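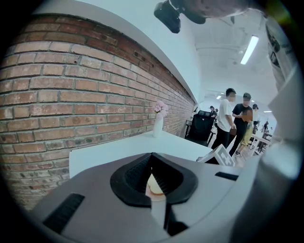 Reading the valley floor: a talk with Ingvar Riis

2/27/20

Ingvar Riis has spent most of his working life looking at gravel. He maps what the last ice sheet left behind, and for the past few years he has done it in the Moradi valley, where the river bends three times round low hills that have no business being there. The hills are moraine, heaps of clay, sand and stones dropped by a glacier when it stood still for a while before it drew back.

"People ask me what's under the hills," Riis said. "They expect rock. I tell them it's hill all the way down until you get to the old lake bed, and then it's mud."

The lake is what he wanted to talk about. For a time at the end of the ice age the lower part of the valley was blocked by ice, and meltwater backed up behind it. The lake that formed was 17 kilometres long. Its shoreline can still be followed along the eastern slope as a narrow shelf, level enough that sheep use it as a path. Riis and his colleague Vasiliki Athanasiadis have walked most of it.

"You lose it in the woods above Covel," he said. "There's been a landslip there, an old one, and the shelf has gone with it. You pick it up again on the far side of the stream, a little lower than you'd expect. That bothered us for two seasons."

The answer was that the land had tilted. Ice is heavy, and the ground beneath it sinks. When the ice goes, the ground comes back up, faster where the ice was thickest. A shoreline that was level when the waves cut it is no longer level now. Riis knew this, as any student of glaciers would, but he had not thought the tilt would show over such a short distance.

Athanasiadis did the levelling. She joined us for the second half of the conversation and was careful about what she would and would not claim.

"The shelf drops 3 metres from the north end to the south end," she said. "We measured it in both directions and closed the loop. I'm happy with that number. What I'm less happy with is the date. We have one good date from the mud and one that's probably wrong."

The mud came from a set of cores taken near the farm at Nistar, where the old lake bed is covered only by peat. A core is a tube of sediment pushed or drilled out of the ground in one piece. In the Nistar cores the mud is striped, a pale band and a dark band over and over. The pale bands are silt that washed in during summer, when the glacier was melting. The dark ones are fine clay that settled in winter under the lake ice. Each pair is a year.

"The longest core has 123 pairs," Athanasiadis said. "So the lake was there for at least that long. The bottom of the core is in gravel and we couldn't get through it, which means there may be more below. I wouldn't want anyone to write that the lake lasted 123 years."

Riis is more willing to guess. He thinks the lake lasted a couple of centuries and then went quickly. Below the place where the ice dam stood, the valley narrows and the floor is scattered with boulders, some of them larger than a van. They are of a pale granite that does not outcrop anywhere nearby. The nearest match is in the high ground at Hodance, 37 kilometres to the north.

"The ice brought them as far as the dam," he said. "I don't think there's any argument over that. The question is how they got from the dam to where they are now. The river you see today couldn't shift one of them in a flood. I'd say the dam failed and the lake went out through the gap."

How fast?

"Days. Perhaps less. Vasiliki will tell you I can't show that."

"He can't show that," she said. "The boulders are in the right place for a flood. They would also be in the right place if the ice had pushed forward again for a short time and then melted. We need to look at how they lie. If water moved them they should lean on one another, tipped upstream. Some do. A good many have been moved by farmers."

The farmers are a real difficulty. Walls were built all through the lower valley, and the smaller boulders were broken up for them. Riis has spent time with Panagiotis Matić, whose family has kept land near the narrows for several generations, going over which stones were shifted and which were left. Matić has an estate map with the largest ones marked as boundary points. Those have not moved since the map was drawn, and Riis is treating them as the core of his survey.

Matić was not greatly surprised to hear about the lake. "My grandfather ploughed up beach pebbles on the top field," he said. "Round ones, flat ones. He used them for the path. He said the sea had been there."

The sea had not been there. The field is well above any level it reached. But the pebbles are from a beach, and Riis has added the field to his map.

The next round of drilling is planned for November, when the peat at Nistar is firm enough to carry the rig. Spyros Karras will run it, using a heavier drill than last time in the hope of getting through the gravel. If there is more striped mud below it, Athanasiadis will have a longer count and, with luck, some scraps of leaf or twig that can be dated.

"Moss would do," she said. "I'd be very pleased with moss."

Riis will be at the narrows with a compass, measuring the lean of the boulders on the estate map. He expects to have that finished before the ground freezes.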